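Call for participants: breathing rhythm in front crawl

The Enley Swimming Group is looking for adult swimmers to take part in a training study at the Grellville pool. The study compares two ways of breathing in front crawl, every second stroke and every third stroke, and looks at how the swimmers keep their speed over a distance of 450 metres.

The work is led by Noemi Mazza together with our coach Herman Pangaribuan. We have place for 19 swimmers. You do not need to belong to a club, and you do not need to be fast.

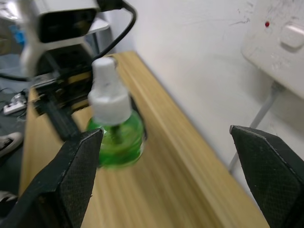

Who can apply

You are 18 years or older and you can swim 450 metres front crawl without a stop. You have trained regularly since April. You have no shoulder injury at the moment, and no illness of the lungs or the heart. If you are not sure about your health, please ask your doctor before you write to us.

What you will do

First you come for one meeting, where we explain the programme and you sign the consent form. After this you swim with us 2 times per week, in the early morning. Each session starts with an easy warm-up and some exercises on the side, then comes the main set. Anežka Zelenák will film your stroke from the pool edge in the first and the last week. Please bring your own cap and goggles. Paddles and fins are not used.
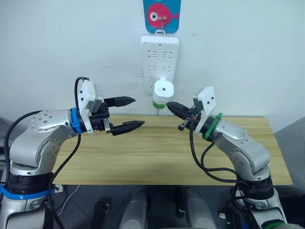
The table, with a gripper held open.

What you receive

The entry to the pool is free for all sessions of the study. At the end you get your times and your films, and a talk with Herman about your technique. We cannot pay a salary or your travel costs. You may leave the study when you wish, also without giving a reason.

How to apply

Write a short letter with your name, your age and your usual training in one week. Tell us also on which side you normally breathe. Send it to Nelu Dumitrescu, Enley Swimming Group, PO Box 282, Grellville, or leave it at the pool reception. Letters must arrive by September 2, 2020. Every person who applies will get an answer.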